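Heneo home delivery, after two months of use
9/23/25

My family started to use the Heneo app in July, when the Greenwood supermarket near us closed its late counter. I wanted to write my opinion after the first weeks, but I waited until I had more orders to compare.

The app is simple. You choose the store, fill the cart and pick a time. The search is good with brand names and weak with fresh food. When I look for herbs, I must scroll through teas and shampoo before I find the right shelf. 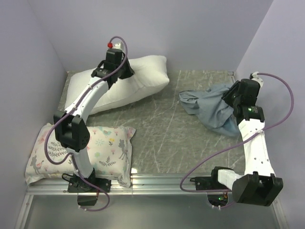

Delivery costs 2 dollars if the order is over 1000 points in their reward system, and this part confused me a lot. The points are not dollars, and the page with the rules is hidden under "My account". I had 965 points one evening and paid the full fee. My neighbor Kiều Giáp uses Ideneo, where the fee is the same for everyone, and she finds it more fair.

The substitutions are the weak side. I asked for jasmine rice and received short grain, without any message. The refund came the next morning — I did not need to argue.

I will keep the app for heavy things like water and rice. For vegetables I still go to the store myself.

Nhung Âu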